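Visit to Vodura, Homcombe, 26 Aug 2025

Eleven members signed up for the Homcombe visit and we were met at the gate by Zulmira Marinho, who runs the rebuild section. Vodura puts used desktop computers back together for resale, and a robot cell now does part of the work.

Most of our questions were about the fault in March. Sorin Voicu had the log printed out for us. On job 642 the arm brought an expansion card down 2 mm off line. The card met the side of the slot and the force limit should have stopped it at once. It had been set too high after a gripper change, so the arm kept pushing until the card cracked and the slot was torn from the board. Bogdan Toma reached in to free the card while the arm was still powered. He was not hurt, but the cell was shut for 26 days. 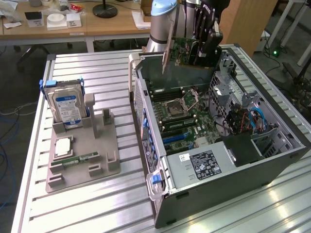

Expansion card held over an open tower case, with the parts tray to the left.

The changes since then are simple enough. The force limit is now locked and takes two people to alter. Any gripper change is followed by a test on a scrap board before live work starts again. There is also a gate switch that cuts power to the arm, and Bogdan showed us the lock he hangs on it before going in.

Sorin said they have logged 144 stops since the restart, most of them for cards that sat badly in the gripper. He would like fewer, but he has turned down requests to raise the limit.

Tea was in the canteen afterwards. Ecaterina Pascu thanked our hosts and took names for the next visit, to Ornen. Anyone wanting a seat in the minibus should let her know.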